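Sosine Household Surface Wording Set

Version 2, 29 August 2019
Maintained by the Aker terminology group

Summary

The set holds 957 short written descriptions of interior surfaces, each paired with the term an editor would use for the same surface in a property listing or repair schedule. It was compiled to check how consistently writers name wall finishes, floor coverings and fittings. The text is in British English. There is no price data and no address data. 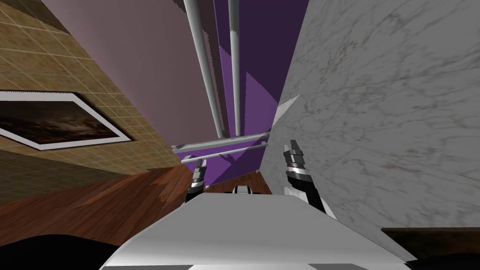
Entries were drawn from three sources: repair schedules, showroom notes and free descriptions written to order. Each source has its own habits. Repair schedules name the defect first and the material second, often with no verb. Free descriptions lean on colour and shape where the writer is unsure of the object – a small white rounded thing with a dark band across it tends to be entered as "fixture" and left at that. Such entries are kept and carry the flag vague=1.

Fields

id: whole number, unique, not reused after deletion
source: schedule, showroom or free
text: the description as written, spelling uncorrected
term: the preferred term, lower case
vague: 0 or 1
checked: 0, 1 or 2, the number of editors who have read the entry

The file is tab-separated, UTF-8, with one header row. Line breaks inside a description have been replaced by a single space. Quotation marks are straight throughout. Empty fields are left empty and not filled with a dash or the word "none".

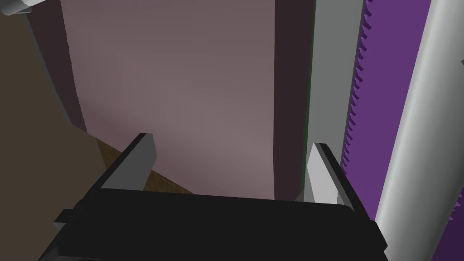

Descriptions longer than 40 words were split at the nearest full stop, and each part was given its own id. Where a split left a pronoun without its noun, the noun was put back in square brackets. This is the only change made to the wording. Trade names were removed before editing began, apart from Korport, which several writers use as a common noun for a type of ribbed matting.

Term list

The preferred terms follow the Zacharias house list, second printing, with these exceptions:

"skirting" is used for all boards at floor level, whatever the height
"panel" covers both fixed and removable panels
"marble" is used only where the writer says marble; "marble effect" is a separate term 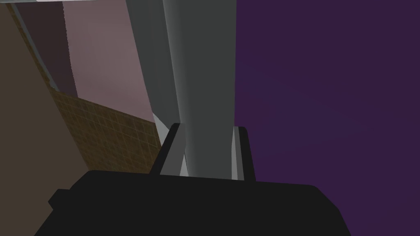 Known problems

Colour words are uneven. Lilac, lavender, mauve and purple overlap heavily in the free descriptions, and no attempt has been made to merge them. Grey is spelt "gray" in a few showroom notes and has been left so.

The showroom notes repeat themselves. Exact duplicates were dropped in February, but near duplicates remain, mostly in the tiling entries. Anyone splitting the file for testing should group by term before splitting, or the same wording will turn up on both sides.
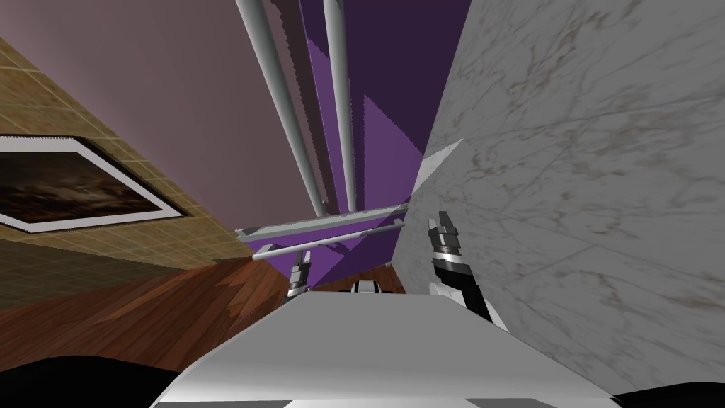
Entries with checked=0 have not been read since import and may carry the wrong term. They can be left out by filtering on that field. Disagreements between editors were settled by a third reading – the earlier choices are not stored.

Changes in version 2

Added the field vague
Renamed the field label to term
Corrected 3 entries where text and term had been swapped

Use

The set may be copied and altered for any purpose, provided the name Sosine and the version number are kept with it. Corrections should quote the id and give the proposed term on one line.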